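September, before breakfast

Finished the second part of the Gulora book last night. Ánh Lã lent it to me in the spring and I have been slow with it. It is a life of a desert monk, Remach, told mostly through his letters, and I had expected to like him more than I do.

He is good on prayer. He says we should stop when the mind has gone and begin again without scolding ourselves. I copied that out. On forgiveness he is harder. He holds that a man who falls twice into the same sin should be kept from the table for 62 weeks, and he gives no reason for the number. I went back over the letter and still couldn't find one.

The translator, Nala Estrella, puts all this down to the age he lived in — I am less sure. Others of his time wrote more gently, and he had read them.

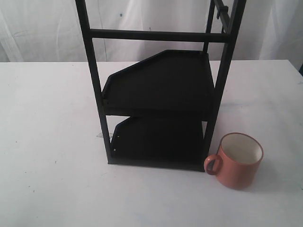
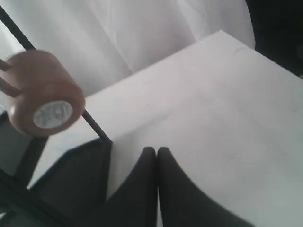
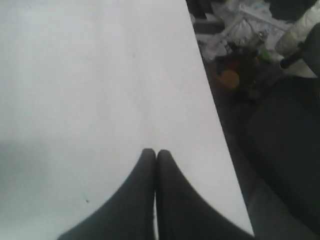 ## Evening

Read the short letter to his sister, page 475 in this edition, which seems a silly length for a paperback. She had asked whether their father, who died unbaptised, was lost. Remach writes four lines. He doesn't know, he prays for him at night, and she should do the same. I thought that was better than all the chapters on discipline.

Rang Ánh after supper. She thinks I am reading him as a judge when he was mostly writing to frightened people who wanted rules. She may be right. She wants the book back by the end of the month, so I shall start on part three tomorrow and skip the notes.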